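Maltow Shelf Notes - README

Hi! I'm Xiuying Song, and this is the set of notes and pictures I keep on how small household stuff gets put away in boxes. Snack packs, soap, refill pouches, the odds and ends that land on a table after shopping and stay there for a week. Lærke Mikkelsen started the list with me in June, and it has grown to 2529 pictures and 772 written notes (the notes are mine, so blame me for the spelling).

What's inside

pictures/ - tables, boxes and the things going in and out of them
notes/ - one plain text file per box
words.txt - the names I use for things, so "pack" and "pouch" don't get mixed up
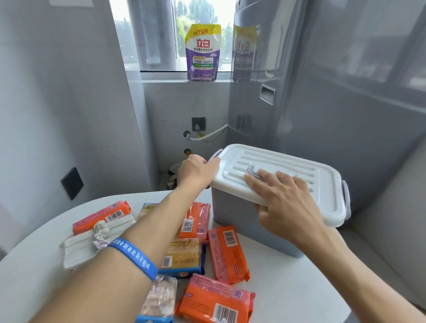 Lids get their own field in the notes, and I'm fussy about it. Every box is down as "lid on", "lid off" or "no lid", plus how the lid fastens and whether there's a handle. I write the latches up one end at a time. On the gray box with the white lid, the handle is a low one set into the middle of the lid and there's a latch at each end, so its line reads "lid on, handle center, latch left, latch right". The orange-and-pink packages spread over the table go under "loose goods" - anything not in a box yet does, even if it's right next to one. I don't try to guess what's inside a wrapper. If I can't tell, the note says "wrapped, contents unknown" and I move on.

Boxes with no lid are a lot more fun to write up, to be fair. You get layers! I only list what shows at the top, by color if that's all I've got. 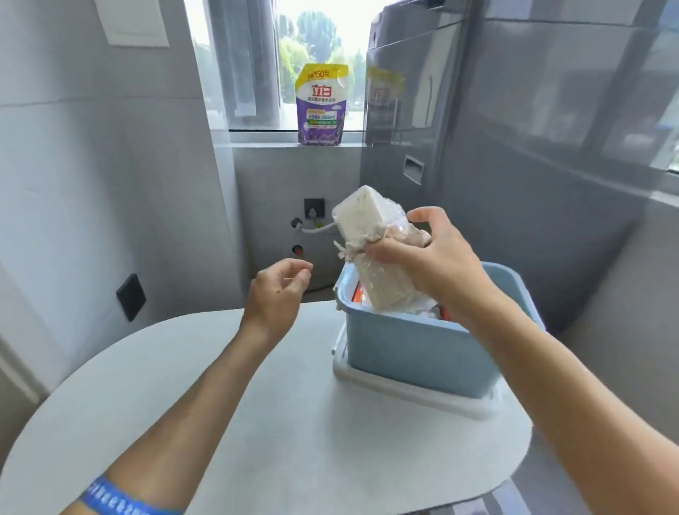 Light blue box, packed; white block in a clear-ish plastic bag, listed as "block, white".

Things I haven't fixed yet

The Sultport folder still uses my old names, so a "tub" in there is a "box" everywhere else. Also 90 notes have no size filled in. I only measure with a tape, and I won't fill those in by eye.

Changes in version 2

Split "bag" into "bag, open" and "bag, twisted". Moved refill pouches out of "bottles" (Lærke was right, I give up). Added the Ham folder, mostly pantry boxes.

If you spot a wrong name, send me the note's file name and the word you'd use instead.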